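Thread time - I've finally sorted out the spare room and a few of you asked how I went about it, so put the kettle on (this may take me a while, sorry in advance!)

1/ It all started in October when I went looking for one passport and found 20 birthday cards I'd bought and never sent. Lovely cards, too. My niece is getting the one with the pelican whether she's turning six or sixteen.

2/ First thing I did was take everything out and put it on the bed, which meant I had to keep going or sleep on the couch. I slept on the couch. The next morning I was much quicker.

3/ Paper was the worst of it. I kept 7 years of tax stuff, shredded the rest, and let myself have one folder for sentimental things - Mum's recipes, school reports, that sort of thing. The folder is from Waltis and it's already bulging, but it closes.
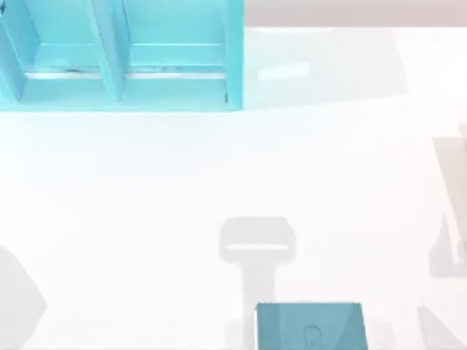
White top, pale aqua shelf organiser. My favourite colour combination at the moment.

4/ Then photos. I had 2,116 on my old phone and I'm going through them a few at a time with a cuppa after tea. Don't try to do them all in one night, you'll end up ringing your sister at 11 pm about a caravan holiday.

5/ Anything I couldn't decide on went into a box at the top of the wardrobe. If I haven't gone hunting for it by winter, it's off to the op shop on Paracha Street.

6/ Next up is the linen cupboard. Send me your fitted sheet tricks please, I'm desperate!

14 replies · 9 reposts · 83 likes

More from this author
My mint has taken over again
Greltemeo market finds, part two
Slow cooker lamb for a crowd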